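Ticket: weighbridge records not matching collection notes, Laryea transfer station
Opened: 20 Sep 2019
Raised by: Corinne Lindqvist, site office
Assigned to: Teemu Koskela, Huvamon support
Priority: changed from normal to high
Status: closed

## Problem as reported

Mixed card and plastic film loads coming in from Zustorico are being weighed on the bridge, but the net weight isn't carrying over to the collection note in Huvamon. The note is created, the vehicle registration is there, the waste code is there, and the weight field shows 0. The driver gets a printed ticket with the correct figure on it, so the bridge itself is reading properly.

It doesn't happen on every load. Wayne Whiteley on the gate says it is mostly the bigger vehicles. We have been typing the weights in by hand from the printed tickets, but the quarterly return is built from the notes and I don't want to send it with handwritten corrections all through it.

Corinne

## First reply from support

Thanks Corinne. Please send:

- the note numbers for any load showing 0
- the matching printed tickets, scanned or photographed
- the version number from the bottom left of the Huvamon login screen
- whether the gate PC has been restarted since the fault began

Please carry on entering weights by hand for now. Don't delete and recreate the notes, as this breaks the link to the carrier record and we then can't trace what was sent.

Teemu

## Site reply

Note numbers and tickets are in the shared folder. The gate PC has been restarted more than once, no change. Wayne also unplugged the indicator for a minute and plugged it back in, no change there either.

The version on the login screen is different on the two machines. The office PC is on the newer one. I didn't know they could be different.

Corinne

## Checks carried out

1. Compared the affected notes with the printed tickets. In every case the gross and tare on the ticket are correct and the vehicle was weighed both in and out.
2. Checked the carrier record for Zustorico. Licence number present and in date. Vehicle list complete apart from one trailer, which Corinne has now added. The trailer isn't connected with this fault.
3. Checked the waste codes. Both are set up as non-hazardous and both accept a weight in kilograms. No change made.
4. Ran a test weighing with the site's own loading shovel. The weight carried over to the test note correctly.
5. Ran a second test with a loaded skip lorry. Weight showed 0 on the note.
6. Looked at the raw line coming from the indicator. For light vehicles it sends the figure as plain digits. Once the net weight passes 2000 kg it puts a comma in, and the older version on the gate PC reads the comma as the end of the field, fails the check and stores 0.

Step 6 explains why the loading shovel passed: its test load was under the limit. It also fits what Wayne said about the bigger vehicles.

The comma comes from a display setting on the indicator. Elfriede Aebischer at Hukow, who service the bridge, confirmed by phone that the setting was switched on at their last visit at the site's request, to make the figures easier to read from the cab. She doesn't want it changed remotely and will talk Wayne through it at the keypad. The calibration isn't touched by this and no new certificate is needed.
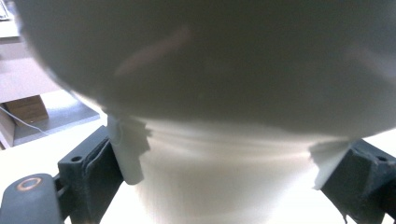
## Fix

1. Close Huvamon on the gate PC. Leave the office PC running.
2. On the indicator, hold the menu key for 5 seconds and enter the operator code. Hukow will give this by phone. Please don't write it on the cabinet.
3. Go to Output, then Format, and turn Separator off. Save and let the indicator go back to zero by itself.
4. Update the gate PC to the same version as the office PC. It will ask for the site password twice.
5. Open Huvamon, choose Weighbridge, then Test Link. The light should go green.
6. Weigh one vehicle with a net load over the limit and check the note before the driver leaves.

If the light stays amber at step 5, check the port. The update sometimes sets it back to port 1 and this site uses port 2.

## Result

Wayne did the indicator with Elfriede on the phone. The light was amber after the update, port changed from 1 to 2, then green. The next Zustorico lorry weighed in and out and the weight was on the note. The three after that were also fine.

The drivers can still read the display without the comma. One has complained.

Corinne

## Correcting the old notes

There were 70 notes with a missing weight. Yaowalak Ratanaporn in our data team has filled these from the printed tickets. Each one now carries an amendment line with the date, the old value, the new value and the ticket number, so anyone checking the transfer notes later can see what was changed.

Please keep the printed tickets with the notes for the full retention period. The amendment line refers to them and they are the original record of the weight.

Corinne, please run the quarterly report again before you send it. Any copy saved before the amendments will still have the zeros in it.

Teemu

## Closing comments

Report run again and the total agrees with the bridge log. Happy for this to be closed.

Could the gate PC be put on automatic updates? It was left off when it was installed.

Corinne

Automatic updates switched on for the gate PC, set to run after the site shuts. The request for a warning when a note is saved with a weight of 0 has been logged separately and is planned for the December release. Closing.

Teemu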